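Updated 08/04/2023 by Nana Osei, for the Komance picking cell.

# How to collect grasp examples from the bin

These notes are for the person who sits with the cell while it gathers examples. You do not need to know how the training works. Raghavendra Poduval looks after that part.

## Before you start

1. Check that the clamps hold the bin. Push it with your hand; it must not move.
2. Move the arm slowly through its full reach and watch the cables. They should not catch on the rim of the bin.
3. Put the blocks in the bin. Use red and green together, and do not arrange them nicely. The blocks should touch and lie at different angles.
4. Open a new session in Rai and write your initials.

## During the session

One session is 50 attempts. The arm chooses a block, closes the gripper and lifts. Rai saves the camera picture from before the attempt, the position of the gripper and the result.

The result is "held" only if the block is still in the gripper at the top of the lift. If it falls on the way, mark "dropped". If two blocks come up together, mark "double", and please do not change it to "held" later.

After every ten attempts, stop the arm and mix the blocks by hand.
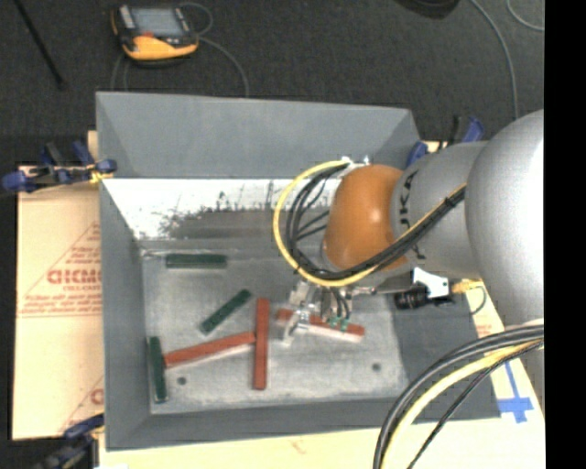 If a block stands against the wall of the bin, leave it there. We have too few of these cases, only 27 in the whole set of 2325, and the model is still weak with them.

## After the session

Close the session before you switch off the arm, otherwise the last attempts are lost. Copying to the Utov disk takes about 30 minutes.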